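Foro Bakilana > Casa y reformas > Paredes

Tema: ¿Papel de flores pequeñas en un pasillo estrecho, sí o no?

tejadoroto
Buenas. Me he comprado un piso con un pasillo que parece el de un submarino, largo y con una sola ventana al fondo que da a un patio de luces (lo de luces es un decir). El anterior dueño lo tenía en gotelé color flan. He alisado una pared y media, he perdido la voluntad de vivir y ahora quiero empapelar.

Mi pareja quiere liso. Yo quiero flor menuda, de la de toda la vida, tipo casa de la abuela pero sin la abuela. El vendedor de la tienda dice que lo que está de moda es la hoja de palmera gigante, pero ese hombre también me quiso vender una lámpara con forma de mono.

¿Alguien que haya puesto estampado pequeño en un sitio estrecho y siga casado?

mediacaña
Yo lo puse hace años y sigo casada, aunque no se lo atribuyo al papel.

Estampado menudo en pasillo: sí. De lejos se funde y se lee casi como un color, y de cerca tiene gracia. La palmera gigante en un pasillo la ves siempre a trozos y parece que te ha atacado una planta.

Ahora bien, mira el fondo. Si es blanco blanco, se ensucia a la altura del hombro en cuanto pase el primer adolescente. Busca uno gris claro o crudo.

Plomada_77
Discrepo, como de costumbre. El estampado pequeño en un pasillo largo marea. Son metros y metros de lo mismo, y si encima va en diagonal la vista se te va para arriba y acabas andando torcido. Pinta, que es más barato, y cuando te canses vuelves a pintar. El papel hay que arrancarlo, y el día que lo arranques te acordarás de mí.

mediacaña
Plomada, tú dijiste lo mismo del friso, del microcemento y de las cortinas. Creo que si por ti fuera viviríamos en un garaje.

Plomada_77
Un garaje bien pintado, sí.

tejadoroto
Lo de la diagonal me preocupa, porque justo el que me gusta la tiene. ¿Es más difícil de casar?

colaypaciencia
Empapelo para vivir, así que opino con el bote delante.

La diagonal en sí no es el problema. Mira la etiqueta del rollo: si pone caso recto, las tiras se cortan todas igual y va rápido. Si pone caso alterno (o "salteado", según quién traduzca), cada tira baja medio dibujo con respecto a la anterior y se desperdicia más. Yo trabajo con dos rollos abiertos a la vez, uno para las tiras impares y otro para las pares, y tiro mucho menos.

Lo que sí se nota con flor pequeña son las esquinas. Las esquinas de las casas no están a escuadra, y en las antiguas menos. No intentes doblar una tira entera por el rincón. Cortas dejando 2 cm de vuelta, pegas, y arrancas la pared siguiente con una tira nueva a plomo, montando sobre ese vuelo. El dibujo pierde algo en el encuentro, pero con un motivo tan menudo eso lo vas a ver tú y quien te tenga manía.

Plomada_77
Yo lo vería.

colaypaciencia
Precisamente.

zocalo_triste
Otra opción para los rincones: perfil de aluminio de arriba abajo. Tapa el encuentro y te ahorras el disgusto. A los puristas les da urticaria, a mí me parece que queda limpio. Con flor azul sobre gris, el plateado no pega mal.
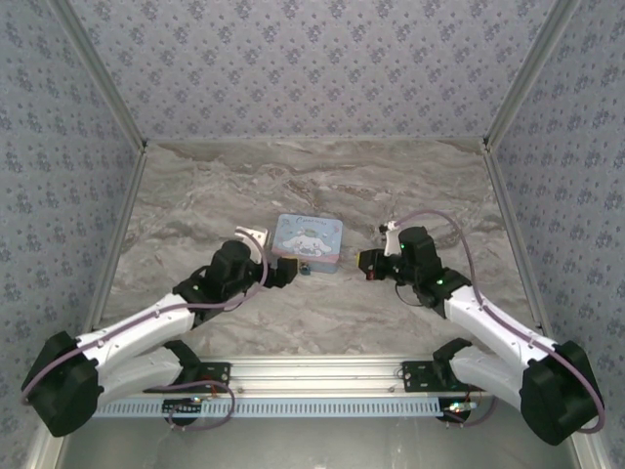
Última modificación: 23 de noviembre de 2024 por zocalo_triste. Motivo: faltaban tildes

Fijaos en las dos esquinas del fondo, que es de lo que hablo: papel gris pálido con ramitos azul violáceo en las tres paredes y perfil de aluminio en cada rincón. Las filas van en diagonal y yo todavía ando recto.

mediacaña
Pues el papel es bonito, mira. Más apretado de lo que yo pondría, pero bonito. El perfil no me acaba de convencer, me recuerda a la mampara de la ducha.

Plomada_77
El perfil es lo único que salvo. Lo otro es un camisón.

tejadoroto
Se lo he enseñado a mi pareja y ha dicho "es un camisón". No sé si os conocéis.

A mí me gusta bastante. El que yo había visto es de Lultum, con flor parecida pero más separada. ¿Alguien lo ha puesto? El rollo sale a 30 euros y me harían falta 17 según la calculadora de la web, cosa que me parece un disparate para un pasillo.

colaypaciencia
Es un disparate. Esas calculadoras suman como si quisieras forrar también el portal. Mide el perímetro, divide entre el ancho del rollo y te salen las tiras. Luego miras cuántas tiras sacas de cada rollo con tu altura de techo, contando el caso. Descuenta puertas solo si son muchas y muy seguidas. Y pide uno de más, siempre del mismo lote, porque el que compres en primavera será de otro azul.

Lultum lo he puesto alguna vez. Base de tejido no tejido, se encola la pared y no el papel, se deja recolocar. Bien. El de Zirkovley sale más fino y transparenta si la pared tiene manchas. Con restos de gotelé debajo, ni te acerques.

ventanalnorte
Entro solo para decir que nadie ha preguntado por la luz. Patio interior, pasillo largo y papel gris: eso en invierno es una consulta de dentista. Yo pondría fondo crudo y bombillas cálidas, y el azul dentro de casa solo en los cojines.

mediacaña
Lo de la luz es verdad. Pide muestra, pégala con cinta y mírala por la mañana y por la noche. Una muestra grande, que con el cuadradito del catálogo no te enteras de nada.

zocalo_triste
No estoy de acuerdo con lo del dentista. El gris con flor violácea es más amable que el gris a secas. Otra cosa es que lo pongas con un plafón de 100 leds blancos, y entonces la culpa es del plafón.

ventanalnorte
Mi dentista también tiene flores. En un jarrón, pero tiene.

Plomada_77
Sigo sin oír un solo argumento contra la pintura.

colaypaciencia
La pintura no tapa una pared y media de gotelé mal alisado. El papel, con una buena base de forro, disimula bastante más. Te lo digo con cariño, tejadoroto, que he leído lo de perder la voluntad de vivir.

tejadoroto
Argumento recibido. Pido muestras de los dos fondos, gris y crudo, y las pego una a cada lado de la puerta del baño. Lo del perfil lo dejo para el rincón malo, el de la bajante, que tiene una escuadra como para denunciarla.

De momento hemos pactado flor en el pasillo a cambio de que el dormitorio vaya liso. Y en el recibidor, me temo, entra la lámpara del mono.

mediacaña
Espera, ¿te la compraste?

tejadoroto
Estaba rebajada.

Plomada_77
Pues píntala.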